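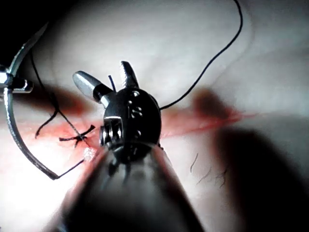

Stitches along a straight incision, with the curved needle at left and a short dark end of thread standing up.

# Osudex suture practice set

Hi! I put this set together because I love stitching (yes, really) and I couldn't find a pile of close-up suturing pictures that I could flip through while practicing. It's all needles, thread and closed-up lines, over and over. If that's your thing, welcome!

## What you get

There are 3,599 pictures sorted into 364 folders, one folder per closure. I held back 10 folders for testing, so please don't train on those. They're listed in `holdout.txt`.

Folder names start with the place, either `jorkton` or `gamcombe`, then a running number. Tullio Cattaneo did the naming at Gamcombe and he likes underscores, I like dashes, so you'll meet both. Sorry, I'm not renaming them now.

## Labels

I used six tags: needle, thread, knot, tail, bite, incision. "Tail" means a loose end of thread, whether it's been trimmed or is still sticking up. Amedeo Grasso and I argued over "bite" for ages and ended up putting it only where the needle is going into or coming out of the surface. A needle waiting off to the side just gets "needle", even if its thread already runs to the stitches.

Dark thread is easy to tag. Pale thread under bright light is a pain, and I'm sure I missed a few.

## Known problems

- Shiny needles sometimes blow out to white along the curve.
- Some Jorkton folders have knots tagged twice.
- `notes.csv` has semicolons in it. Open it with that in mind.

## Changes

March 25, 2018: fixed the tail tags and dropped the duplicates from Colombo. The next round of fixes should be up in September.

Found a wrong tag? Send me the folder name and I'll fix it.

We use cookies to improve your visit. Accept | Manage settings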